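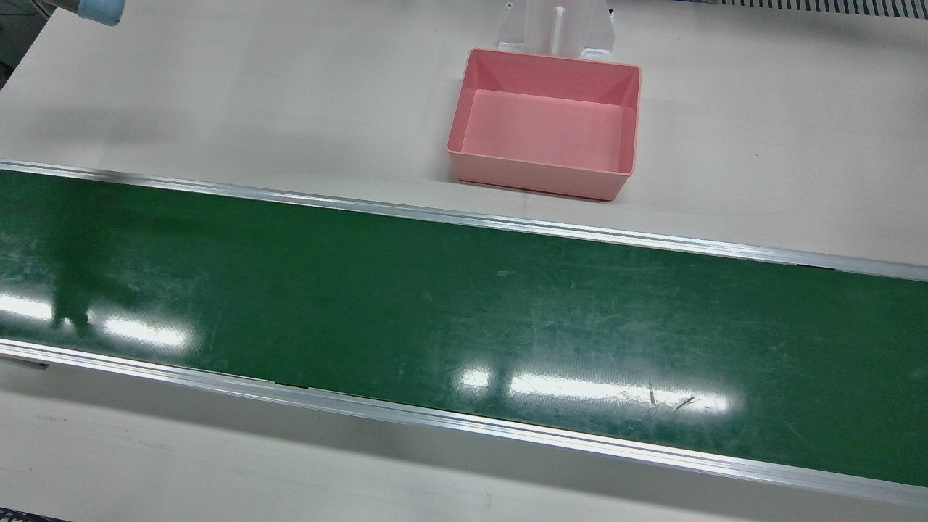 4. Montaje y condiciones de las pruebas

El proyecto Runesa se desarrolló como trabajo de asignatura en el laboratorio docente de Clodby, con un equipo de estudiantes coordinado por Milagros Sosa y Yae Hayashi. El objetivo declarado en la propuesta era que un brazo con mano articulada retirase vasos de una cinta transportadora y los depositara en una bandeja situada al otro lado del raíl. La memoria del curso anterior, firmada por el grupo de Stadley, daba la tarea por resuelta. Tenemos motivos para dudarlo, y buena parte de esta sección se dedica a explicar cuáles.

El primero es el criterio de éxito. En la memoria de Stadley se contaba como acierto cualquier episodio en el que el vaso perdiera contacto con la cinta, con independencia de dónde acabase. Wondimu Assefa revisó los registros y encontró 2590 episodios, de los cuales solo 1878 conservaban la trayectoria completa. El resto se interrumpía antes de la fase de depósito y, aun así, figuraba en el cómputo final. No sabemos si fue un descuido o una decisión; el texto no lo aclara y los autores no respondieron a nuestras consultas.

El segundo tiene que ver con la iluminación. La superficie verde de la cinta devuelve los reflejos de las luces del techo en forma de manchas blancas alargadas, y el detector de contornos heredado (módulo Mak, versión 2) las trata con frecuencia como bordes de un objeto. Los arañazos empeoran el problema. Natsumi Kudo propuso enmascarar las zonas saturadas, solución que adoptamos sin demasiado entusiasmo: elimina falsos positivos, pero deja al sistema ciego justo en el tramo central. 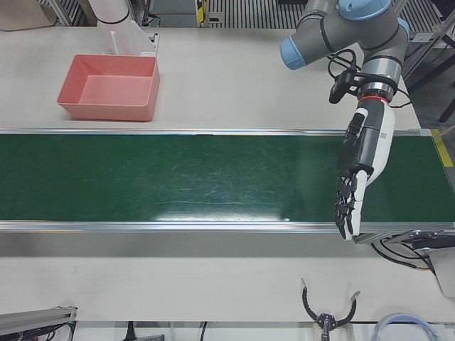
En cuanto a la posición de la bandeja, se mantuvo fija dentro de cada serie y se modificó entre series. Conviene insistir en ello porque una política entrenada con la bandeja siempre en el mismo punto puede aprender a repetir un gesto y obtener cifras excelentes sin haber localizado nada. Sospechamos que así ocurrió en el trabajo previo, aunque con los datos disponibles no es posible demostrarlo.

Nuestra propia campaña consta de 329 episodios. Es una muestra pequeña. Wakana Takeda defendió ampliarla antes de la entrega y el calendario de la asignatura no lo permitió, de modo que los resultados de la sección 5 deben leerse como indicios. Tampoco estamos en condiciones de afirmar que el agarre sea estable con recipientes distintos del empleado. El vaso es ligero y de plástico, y el sensor de par apenas distingue entre sujetarlo y rozarlo.

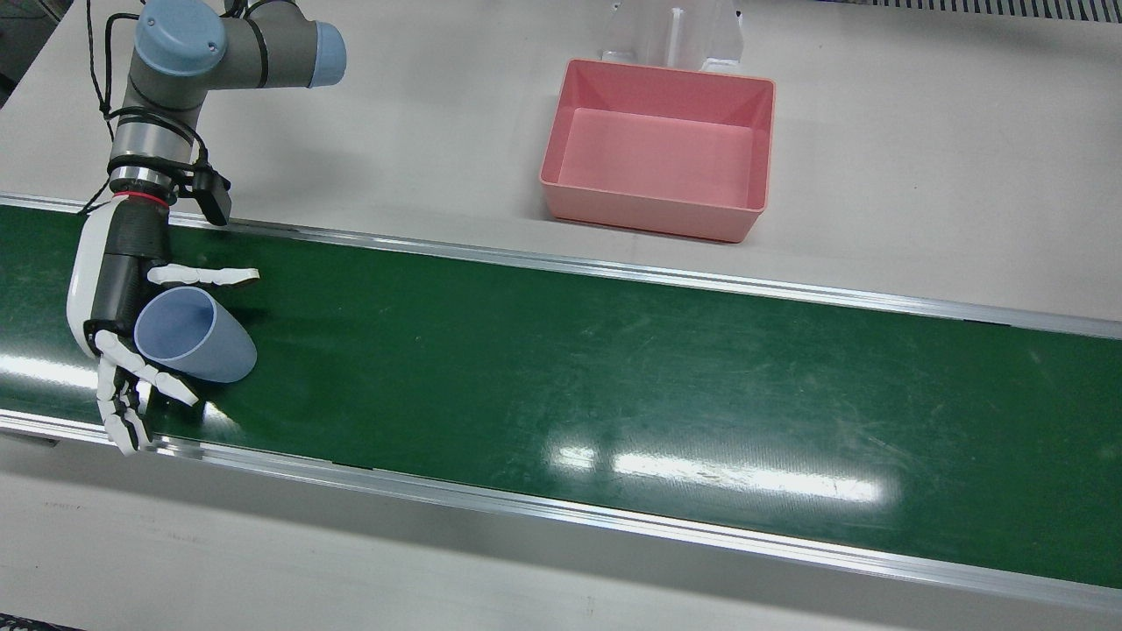 Figura 3. La mano sujeta de lado un vaso azul claro sobre la cinta; la bandeja rosa está vacía.

La orientación del vaso merece un comentario aparte. Cuando la mano lo toma tumbado, como en la figura 3, el depósito exige un giro de muñeca que el planificador no contempla de forma explícita. Los episodios con esta configuración se etiquetaron por separado y no se promedian con los de vaso vertical. La memoria de Stadley los mezclaba.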